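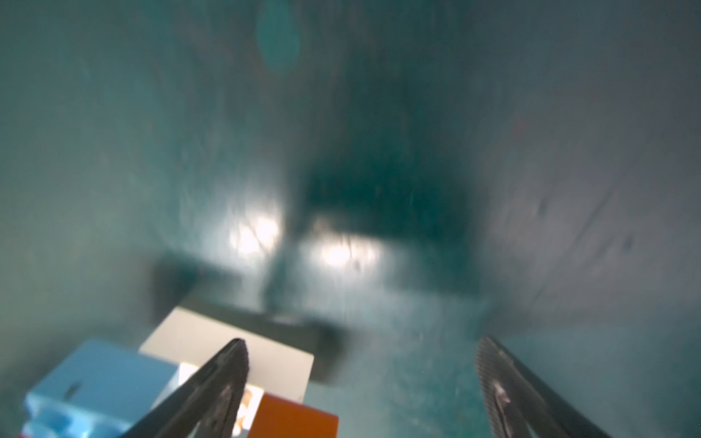 Notes for slot 3, afternoon session. Keep to time.

Opening. The subject is house rules for two-arm cells at bench scale. General machine safety is covered by the speaker before me. The Sturnedia rule set has seven clauses, and I shall take two.

Clause 2, gripper clearance. Before the jaws close, the operator checks the gap between them and what lies just outside each finger. Parts packed close together are the usual cause of a bad grasp. Say that the check is done at the wrist view and again from the side. Pause for questions on lighting; glare on a shiny floor is allowed for in the annex.

2 comments · 7 shares

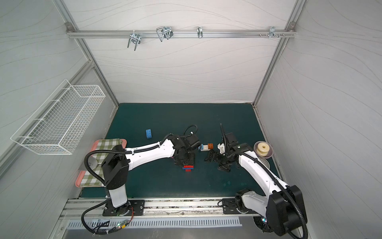
Page last changed: November, 13:17

Clause 5, shared space. Point to the short gap between the two grippers, with the bricks on the mat between them. One arm has right of way at any time. The other holds still until released. Drulevell wanted a fixed minimum distance here; the draft leaves it to the site, in writing.

Cables: the rule asks for a loop with enough slack for full reach. Show the left arm.

Items not in the task, such as the plate and bowl on the right, go on the layout sheet too. Almost every site forgets this.

Log entry 1317 is the worked case. Read out the stop time only.

Next slide: sign-off form.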